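### 4.2 The open day as a test of the kitchen bench

We had opened the lab to visitors before, but always with the arm parked, and it seemed to us (after a good deal of talk over coffee) that people would learn more, and so would we, if the Dolis bench was running on a Thursday with guests standing close by. In all, 28 visitors came through in small groups, and each group stayed for 20 minutes. They were free to ask whatever they liked while the arm worked near the cutting board and the small appliances.

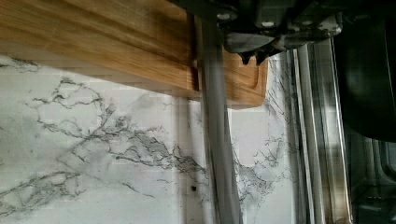

Most of the early questions were about speed. Visitors wanted to know why the arm slowed down so much close to the counter, and we explained, perhaps at greater length than they had hoped, that the Sivetti planner lowers its speed limit whenever the fingertips come near a hard surface. Two groups asked to see the limit changed, and we were happy to oblige!

The counter was kept much as it is on a working day, with real kitchen goods and play food mixed together. We had thought of clearing most of it away for the guests, and we are glad we left it alone, for the clutter started some of the best conversations of the afternoon.
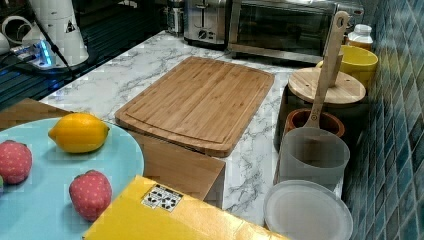
**The kitchen counter**
*Picture supplied by R. Thakur, lead author, Novard Kitchen Robotics Group*

Guests were also invited to name an item they thought would be hard to pick up. Fruit came up again and again, and so did anything with a lid. Several people guessed that a tall handle would be easy, and we spent a pleasant five minutes with one group talking over how a long utensil can swing once it is held at one end.

We wrote these guesses down by hand and went through them the next morning. They shaped the choice of items in Section 5 more than we had expected when we planned the visit.

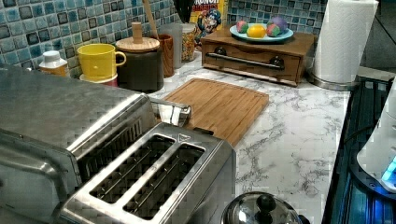

**Figure 3.** The Dolis bench, with the toaster, cutting board and items along the tiled wall.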